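### 3.2 Collecting the dishwashing examples

The washing task was the slowest of the 4 household tasks to collect. We recorded 657 attempts, of which 300 were kept for training after the review described in Section 3.4. All were given by teleoperation at one kitchen sink, with two arms and three cameras: one at head height and one at each wrist. Figure 2 shows a head view and a wrist view.

The operator began with a piece of crockery in one gripper and a sponge in the other. We asked for the same order each time: rinse, scrub the inside, scrub the rim, rinse again, put down. Within those steps operators were free to choose their own grip and speed. Early trials with a fixed grip gave very even data, but the policy trained on them failed as soon as a bowl was held a little too high. 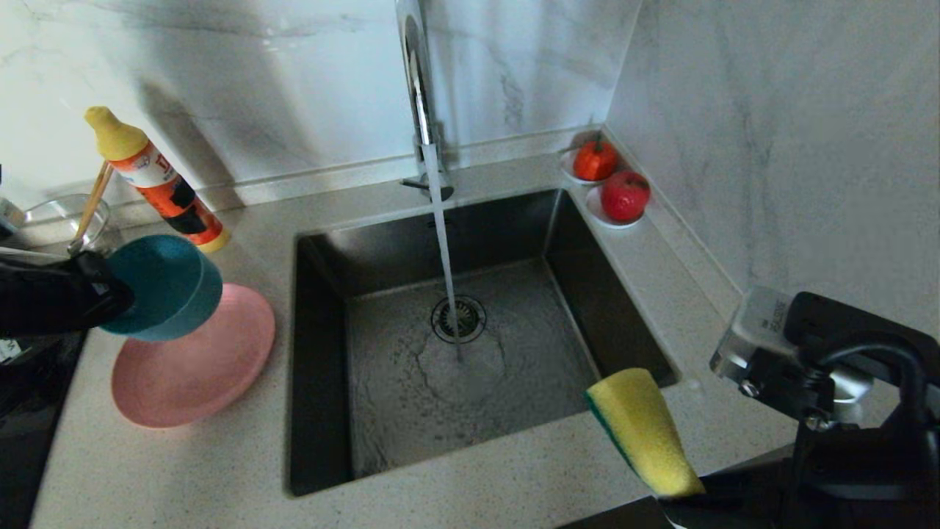
Small items at the back of the counter were changed between sessions so that the policy would not tie its movements to a particular background. Their positions were noted in the session log but were not given to the model. The tap was set by hand before recording and its flow was left alone until the attempt ended. We did not measure the flow rate, and it differs between sessions.

Two operators, Brynhildur Hjaltested and Védís Holst, gave all of the kept attempts. Each practised until she could finish a bowl without dropping it before her recordings were counted. The recordings were made with Skilach, our in-house teleoperation software, and stored in the Paninen format at the full rate of every camera.

Running water caused most of the trouble in labelling. In the head view the stream is thin and the state of the bowl is hard to judge, so the start and end of each rinse were marked from the wrist views. Foam was treated in the same way. Where the two wrist views disagreed, the annotator took the later time.

**Figure 2.** Bowl washing by teleoperation. First panel, head view: the bowl and the sponge are held in separate grippers while the tap runs. Second panel, wrist view: the fingers, wrapped in white paper towel, hold the rim of the bowl, with the sponge inside it.
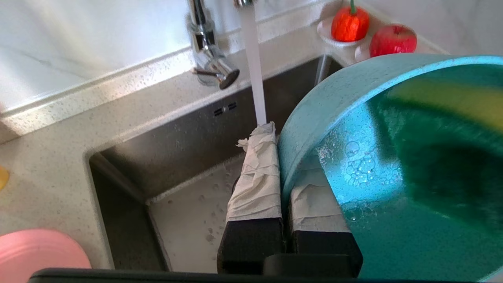 ### 3.3 Failed and partial attempts

A further 46 attempts ended with a dropped sponge. We left these out of the main training set but kept them as a separate group, as they contain useful recovery movements. Attempts stopped by a lost connection were deleted.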